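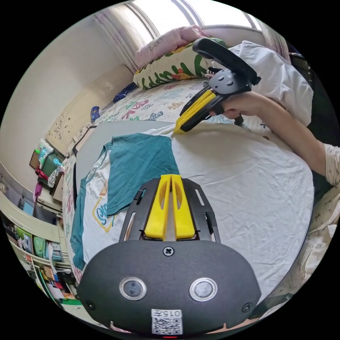 I went to Wistham to see a play in a bus depot, and I'd like it on record that I nearly didn't go. It was raining, the replacement coach took an age, and the last bit of community theatre I'd sat through involved a fog machine and a lot of coughing. But a friend had a spare ticket and I'm a soft touch, so off I went with a cheese roll in my pocket.

The play was called The Last Seven-Forty, and it's about the final day of the number 73, which ran from Wistham out to Tultum and back for most of the last century. If you grew up in a town like that you'll know the sort of bus I mean. It took you to school, then to your first job, and then (if you were unlucky) to your first job's Christmas do.

The company is called Kazmi, they've been going for 7 years, and they've never once used a proper theatre. They've done a swimming baths, a closed-down bank and a field. For this one they had the old Estov depot, which still has the inspection pits (boarded over, I checked) and a smell of diesel that I don't think will ever shift. There are 40 in the cast, the youngest at primary school and the oldest well past needing a bus pass, and they'd been rehearsing since March.

You don't get a seat to begin with. You get a paper ticket, punched by a very stern conductor who can't have been more than twelve, and then you queue. The queue is the first scene! I spent a good five minutes being talked at by a woman with a shopping trolley about her sister's hip before I twigged that she was in it. After that I was suspicious of everyone, including a man who really had just come in to ask where the toilets were. 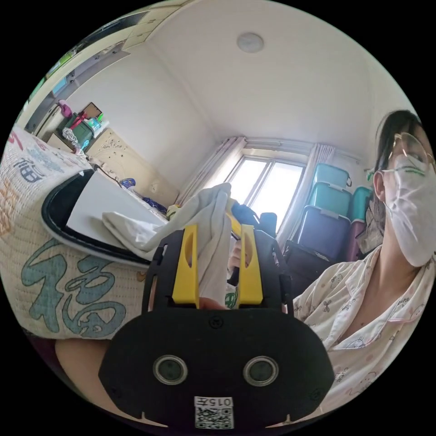
Once you're through, the audience sits in two long rows facing each other, just as you would on the lower deck, and the story happens in the aisle. It jumps about in time. A girl gets on in the fifties and gets off in the seventies with a pushchair. Two lads have a row about a football sticker and carry it on, forty-odd years later, at a funeral. I did think the second half sagged a bit, and there's a song about timetables that could lose a verse (or three), but then the drivers' strike scene came along and I forgot all about it. They did it almost in silence, with just the engine noise cutting out, one bus after another. The woman opposite me was in bits. So was I, a bit.

What I liked best is that so much of it is people's own words. Kazmi put a postbox in the library and asked for bus stories, and they got 522 of them, some no longer than a line. Mine would have been about being sick in my hat near Tultum crossroads, and I'm pleased to say somebody else had got there first.

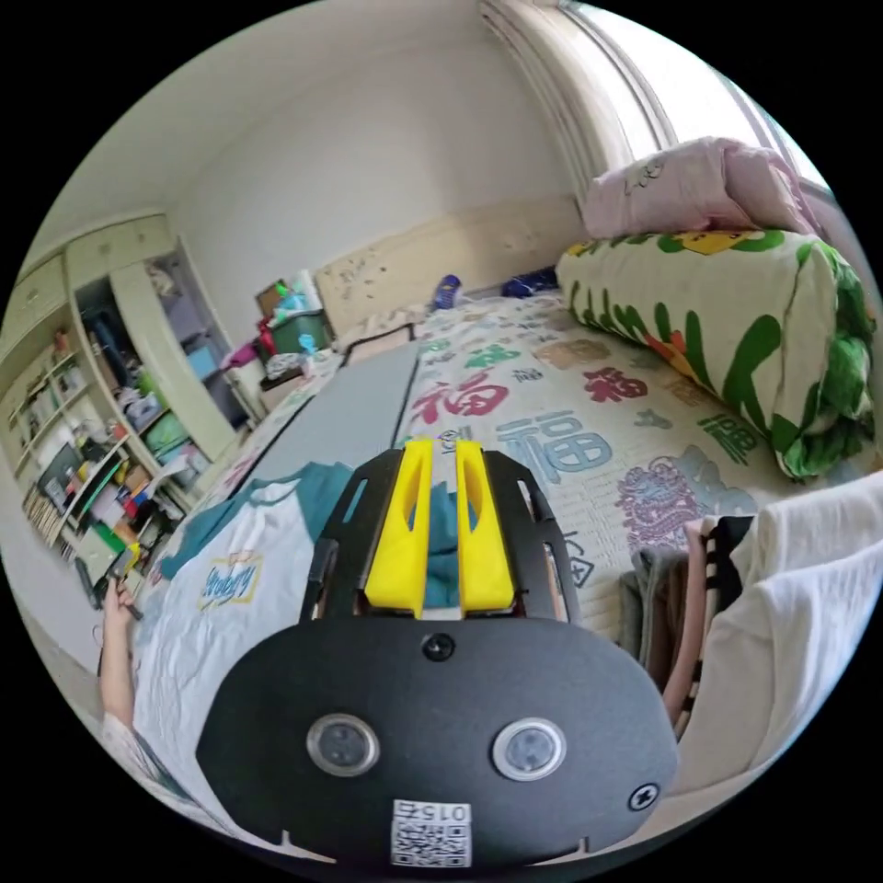

The sound could do with some work. It's a tin roof, and when the rain got going we lost most of a proposal, so bring a jumper and sit near the middle if you can. The interval tea is decent and comes in a proper mug. The final performance is on Friday, August 4, 2023, with returns sold at the depot gate from six, and the coach back to the station leaves a quarter of an hour after the bows.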